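Speaker notes — grip force fault, kitchen bench task

Slide 1. Say who did the work. Zeyu Lei built the task, Guoqing Guo found the fault. I'm only presenting it. Keep this under a minute.

Slide 2. The Plarkport bench in simulation: two arms, a counter, a can to be picked up and set down. We ran 170 episodes over a weekend. In 28 of them the right hand dropped the can during the lift. Nothing in the log was marked as an error. The run report said "complete" for every one.

Slide 3. What we blamed first. Friction on the can, then the finger shape. We changed both and lost six days. Own up to this, the Wurstead people will ask anyway.

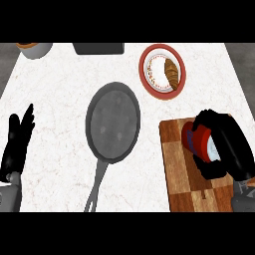
Why did the report say "complete" when the can was on the floor?

The success check looked at whether the arm reached its end pose, and the arm got there every time, can or no can.

Slide 4. The fault itself. The grip command and the wrist command came from separate loops. When the wrist turned fast, the grip loop missed 2 updates in a row and fell back to its default force. The default was set low for soft objects and had never been changed. Pause here — people usually want to write this down.

Slide 5. The fix. One clock for both loops. If an update is missed, hold the last force. The check now reads the can's position too. Guoqing reran the same seeds and had no drops. Don't oversell it, this is still simulation.

Slide 6. Why it matters on hardware. The Adjei cell uses the same fallback value. Zeyu has locked it out until the patch is in. Anyone running Fustum code from before March should check the grip default before they power up an arm.

Questions. If someone asks about the left arm: same code, same fault, but it holds nothing during the lift, so we never saw it there. Log files are on the shared drive, ask Guoqing for access.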